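Group Project Report: Why Our Shelf-Picking Runs Stopped in Mid-Air
Leonor Matos, October 2023

Summary
Our group was asked to get a simulated kitchen arm to take things down from a high shelf. It did this often enough to look good in a short demo. In 9 of our 39 logged runs, though, the arm stopped dead near the shelf, and the software recorded most of those stops as successful grasps. This report is about those 9 runs, and about why I do not believe our first explanation of them. 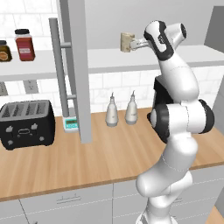
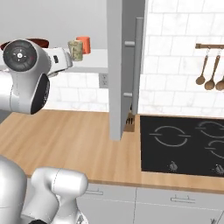
The simulated kitchen, with the arm up at shelf height in both views.

Background
We used the Ellholm planner, which the course supplies, and a grasp checker called Wan that a previous year's group had written. Wan decides that a grasp has worked when the gripper stops closing before it is fully shut. The handover notes call this "reliable in all cases tested". They do not say which cases, and I could not find any test files in the folder.

What went wrong
The fault always took the same form. The arm reached up, the gripper began to close, and one of the joints hit its software limit before the fingers had met round the object. The limit froze every motor, the gripper included. Wan then saw a gripper that had stopped before it was fully shut and wrote down a success. In 8 of the 9 stopped runs the log says "grasped" when nothing was held. In the other one the object was knocked over and Wan, for once, reported a failure.

Our first explanation
At the January review we said the shelf was simply too high for the arm. Everyone liked this answer. It meant the fault belonged to the kitchen layout and we had no code to rewrite. I agreed with it then and I should not have. If height were the cause, every run to the top shelf should have been at risk, and most of them went through with the elbow nowhere near its limit.

I went back and replayed the stopped runs one at a time. All of them began with the arm's base turned well to one side, left over from the task before. Ellholm plans from wherever the arm happens to be, and from that starting point it picked a path with the elbow folded the wrong way. The planner thought the path was legal because our copy of the arm model had wider joint limits than the simulator did. Two files, two sets of numbers, and we had never compared them.

What we changed
We made three changes:
Both programs now read the joint limits from one file.
The arm goes back to a rest position before each shelf task.
Wan must see the object lift by 3 cm before it writes "grasped".

There were no stops in the runs we did afterwards, but there were not many of them and I would not read much into it. The lift check also slows things down, and it has already turned down one grasp that looked fine to me on replay.

Is it a safety matter?
The Lekness group, who share our code, argued that a frozen arm is a safe arm. I am not convinced. A frozen arm that reports success will be told to carry on with the next step – and the next step in our task list is to swing over the counter and open the gripper. In simulation that costs a restart. The department wants to move this code on to the real arm in the Darnudwood lab, and I have asked for that to wait until someone outside our group has repeated the stopped runs with the old limits file and then with the new one. The request is still open.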